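October 14, 2020

I finally went through the towels and cleaning cloths. They had been in the hall closet since we moved in March, in the same two boxes, and every time I needed one I pulled from the top and shoved the rest back down. Trudy Baxter next door gave me a bag of her old ones over the summer, so by last week the door wouldn't close.

I started by taking all of it out and putting it on the floor of the spare room. The carpet in there is clean enough. Then I sorted by what I use them for. Color would look nicer, but I don't care if the kitchen ones match.

Kitchen cloths were the biggest pile. I kept the ones that still soak up water and got rid of the ones that just push it around. There's a kind of cheap towel that never gets past that stage no matter how often you wash it. I had a stack of those from a Solter multipack I bought a few years back for under $10, and most of them went in the rag bag. Keith Prendergast takes rags for his garage, and he'll take anything that isn't fleece.

Bath towels were easier. Two had bleach spots and are now for the dog. The rest went back on the shelf, folded in thirds the long way and then in half, with the fold facing out. I used to roll them. Rolled towels fall over when you take one from the middle.

The small cloths are the part I always give up on. They're too small to stack well and they slide. I tried folding them in quarters and standing them up in a tub, the way you'd file papers, and that works if the tub is nearly full. If it's half full they slump. I put the thicker ones at the ends to hold the rest up, and so far they've stayed put.

I also pulled everything with a smell and washed it again, hot, with no softener. Softener seems to be why some of mine stopped absorbing. Elīna told me that years ago and I didn't listen. I've still got most of a bottle if anybody wants it.

The whole job took one afternoon plus two loads of laundry. The closet door shuts now. I have one shelf left over, which I'm going to use for light bulbs and batteries until I think of something better.

Still to do: the sheets. I have three fitted sheets that don't belong to any bed in this house, and a pillowcase from the Floltovgate cabin that I should mail back. I'll probably get to them after the weather turns.

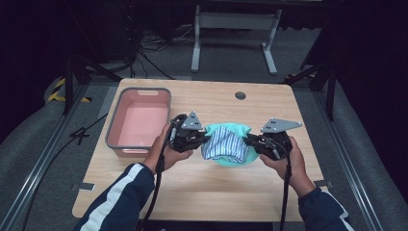

Striped cloth, teal cloth, and the tub with the pink inside.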